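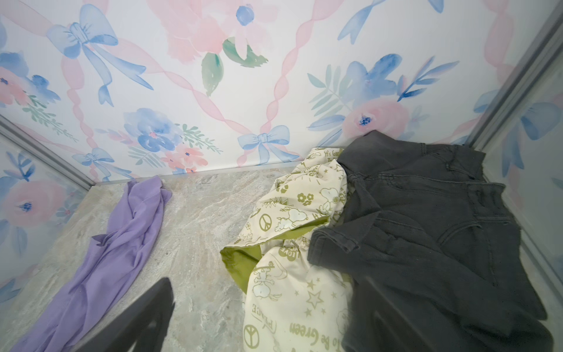
We went to the Brillard open day in May to look at their two-arm bench cell for handling clothes. The sorting room at Zallwood has money set aside for equipment in the next budget year, and this was one of the options on the list. The notes are for the people who will have to decide, and for whoever goes to see the other supplier.

**Getting there and what was on**

Brillard is on the Flernosero estate, in a single-storey unit behind the tyre place. Parking is easy if you arrive before ten. After that the whole estate fills up and you end up on the verge. Visitors sign in at a table by the roller door and are given a sheet with the running order. There was a short talk at half past ten, then you could walk about and ask questions until they closed up at four.

The talk was mostly slides on the history of the firm and can be skipped. The useful part was standing at the cell and talking to the staff, who were straight with us and said when they didn't know something.

**What we wanted to find out**

Our work is donated clothing. It comes in tied bags, gets tipped on to a bench, and each piece is pulled out, looked at and put in a bin. The pulling out is slow and dull, and it is hard on the wrists. We are not looking to have the grading done by machine. We would like to know if a machine could take single pieces off a heap and lay them where a person can grade them, and what it would cost to try that for a year.

Most of what we have seen before was for hotel linen, where every piece is flat and the same size. That tells us very little. Our heaps are mixed, with stiff things on top of thin things and sleeves wound round each other.

**The cell**

The cell is small. It is an enclosed space with walls on the sides and back and a flat marble-patterned floor, and two arms mounted along the front. The arms are not a matching pair. The right one is the larger, and this matters for the budget, as the spares are priced separately for each.

Brillard had everyday clothes in it, which was the right choice from our point of view.
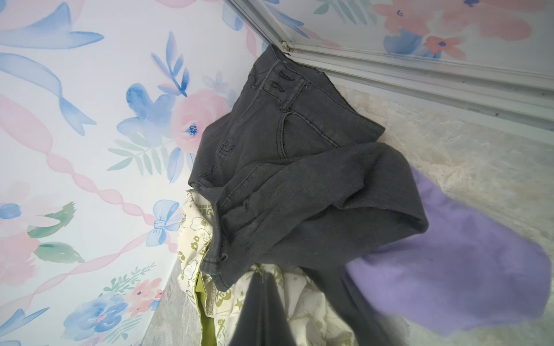
*Denim, a printed piece and the purple cloth, all against each other in the corner of the cell.*

Denim is what we asked about first. It is heavy, it holds its folds, and we get a great deal of it. The staff said that thick seams are good to grip and bad to let go of, and that a waistband will often bring the next piece up with it. They have a setting for a second try, where the gripper puts the piece down and picks it again from another point. We asked how often that is needed with denim and they wouldn't give a figure. They said it depends on the heap. That is probably true, but we can't put "depends on the heap" in a budget, so we have asked for their test records.

Corners are the other difficulty. Cloth that is pushed up against a wall has fewer places to grip it from, and the arm has less room to come in. On our bench there are side boards to stop things falling off, so we would have the same problem. Their advice was to lower the boards or slope them outwards. Sloped boards would be a cheap job and we could do it ourselves before any machine arrives.
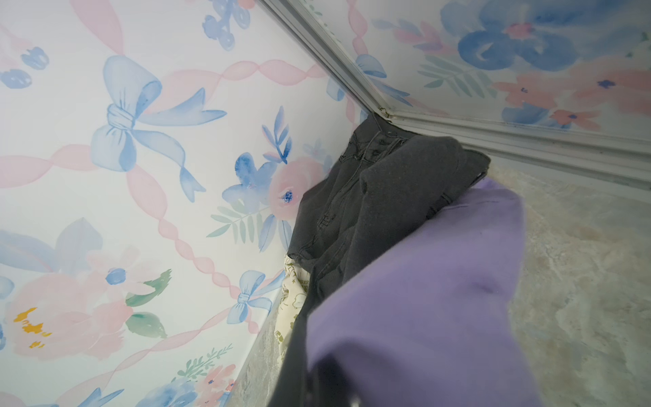 The size of the floor needs some thought too. A full bag of ours wouldn't go into a cell like this in one go. It would have to be fed in part by part, either by a person or by a small belt, and a belt is extra. If a person has to stand there feeding it, we have moved the job along the bench and saved very little. Brillard agreed this was a fair point. They can build a longer floor, but the arms then need a longer rail and the guard has to be redrawn, and we would be paying for design time.

**How it is taught**

The arms are not programmed step by step. A person guides them through the job many times over and the system learns from the recordings. You choose the clothes, record the work, send the recordings off and get back a new version to load. Brillard do this last part at their end.

This has a staffing cost that isn't on the price sheet. Someone from our side would have to do the recording, with our clothes, in our room. Brillard think it needs one steady person and not a rota, since people move cloth differently and the mixture makes for poor results early on. We would have to release somebody from sorting for part of each day for the first few months. I have put this down as the largest hidden cost.

They also said to record in the place where the machine will work. Our sorting room gets strong sun through the roof panels in the afternoon – we would need blinds, and these should go in the budget as well.

**Costs, as far as we got them**

The full quotation is being sent by post and I won't guess at the total. What we were told on the day is this:

- The support plan is £195 a month. It covers phone help, remote checks and the new versions, but no visits.
- Delivery is 9 weeks from order for the standard floor. A longer floor would take more time and they would confirm it in writing.
- Gripper fingers wear and are treated as a consumable. Denim wears them faster than anything else, the staff said. We should hold a spare set for each arm.
- Training is one day on site, included. Further days are charged.
- The wrist camera and its cable can be swapped by the user with a hex key.

Renting is possible. The shortest term is 7 months, and part of the rent comes off the price if you go on to buy. I think this is the better route for us. It keeps the money out of the capital line until we have seen it cope with our own bags, and it gives us a date by which we must make up our minds.

Power is an ordinary socket. There is no compressed air, which is a relief, as the quote we had for air last time was what finished off the packing line idea.

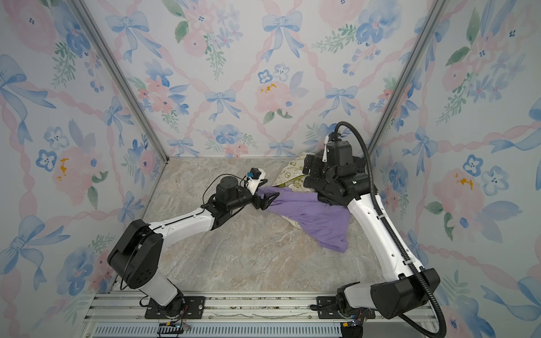

*The left gripper has the purple cloth by a corner while the right arm is down in the heap.*

**Two arms or one**

We asked if a single arm would do, to bring the price down. Brillard do sell one. For taking a piece off the top and dropping it in a bin they said it may be enough. For what we want, which includes laying a piece out so that a grader can see it, they recommend two, so that one can hold while the other works. Thin cloth is the main reason. It folds under itself when it is dragged and you can't see if there is a hole or a stain.

I would not save money here. A single arm would leave the grader to open out each piece by hand, and that is the part which hurts people's wrists.

**Safety and floor space**

The guard is part of the standard price. There has to be a clear walkway on the front side for maintenance, where the arms are bolted down and the wiring runs. I looked at the wiring with some care. On the demonstration cell there are open connectors and loose cable along the rail, and I asked if ours would come like that. They said customer units have covers fitted. This should be written into the order.

At Zallwood the only wall long enough is the one with the baler on it. The baler would have to shift towards the loading door. The last time it was moved we needed the hire of a pallet truck and lost a morning.

**The other supplier**

Bautista make a similar cell with their own arms. We haven't seen it working. Their brochure price is for the arms alone, with guard, floor, cameras and training as separate lines, so it looks cheaper than it will be. We should ask them for one figure covering everything, on the same terms as Brillard, before anyone compares the two. They should also be asked about:

- denim, and how often a second try is needed
- the length of the floor
- who keeps the recordings if we stop the support plan
- covers on the wiring

On the recordings, Brillard's answer was that they are ours and will be handed over on a drive. Their standard contract doesn't mention it.

**What happens next**

Brillard will run a trial on 3 bags of our clothes if we bring them in, free of charge, and we can watch. I have said yes to this. The bags should be taken straight from the cage without any picking over, wet ones left out. We need to tell them which month suits.

The figures need to be in before the budget is closed, so the rental quotation has been asked for first and the purchase price second. Still to be priced by us: blinds, sloped side boards, moving the baler, and the cost of cover for the person doing the recording. The price sheet and the floor drawing are in the equipment folder in the office, behind the forklift papers.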